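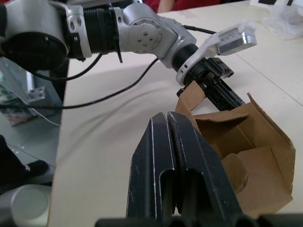 Call for Participants: Open Day at Witadel

Witadel is looking for 14 people to take part in its robot open day in October. No experience with robots is needed.

The visit starts at 2 p.m. and opens with a demonstration of two arms working on a cardboard box at a table.

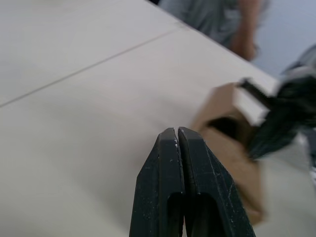 After that, participants split into groups and take turns at the controls with Davoud Moradi and Usman Soomro. You will fill out a short form on what was easy and what was hard.

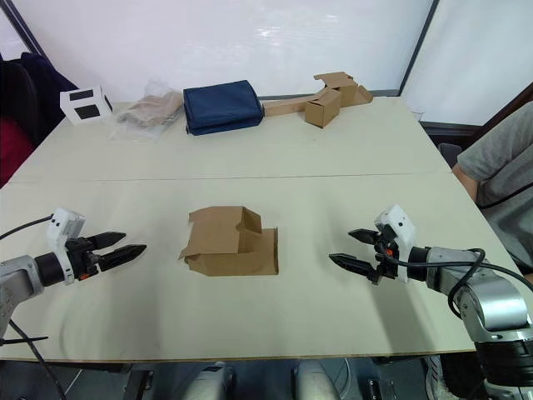
You must be 18 or older and able to stay until 6 p.m. Lunch is not provided. Parking is behind the Penner building.

To apply, send your name and phone number to Talha Kiani at the front office.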